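**Surent W2 wrist camera kit for two-finger grippers**

The Surent W2 is a small camera kit which you mount at the wrist of the robot, behind the gripper. It gives a view along both fingers to the work surface, so the operator can follow the grasp from close. We sell it as a complete kit or as single parts.

### What is in the box

- Camera module with fixed lens
- Aluminum bracket for the wrist, with 4 screws
- Cable, 2 m, with angled plug
- One pair of finger pads with fine texture
- Printed mounting guide (English and Spanish)

### Technical data

| | |
|---|---|
| Mass with bracket | 40 g |
| Closest sharp distance | 300 mm |
| Power | from the data cable |
| Bracket rating | 2000 mounting cycles |

Objects closer than the sharp distance, also the finger tips, can look a little soft. For most pick and place tasks this is no problem. If your work needs sharp tips, please ask Fidel Rivadeneira for the short lens before you order.

### Mounting

Close the gripper fully before you tighten the bracket. Turn the camera until the gap between the fingers stands vertical in the view, then fix the two side screws first. Colored tape on the fingers is allowed, but keep it away from the gripping face. Clean the pads with a dry brush, because fibers stay in the texture.

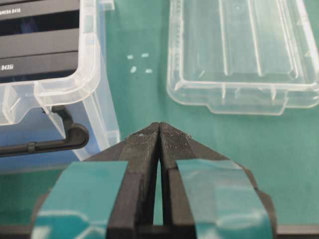 *View from the wrist: fingers nearly closed, clear container at left and a clear lid at right.*

Clear plastic gives bright reflections under ceiling light. We recommend to lower the exposure by one step for such parts.

### Ordering

The kit is in stock in our Memdale store. The version with bracket for the Riquelme arm comes again in October. For questions about older brackets write to Joaquín Insaurralde, and please include the serial number of your gripper.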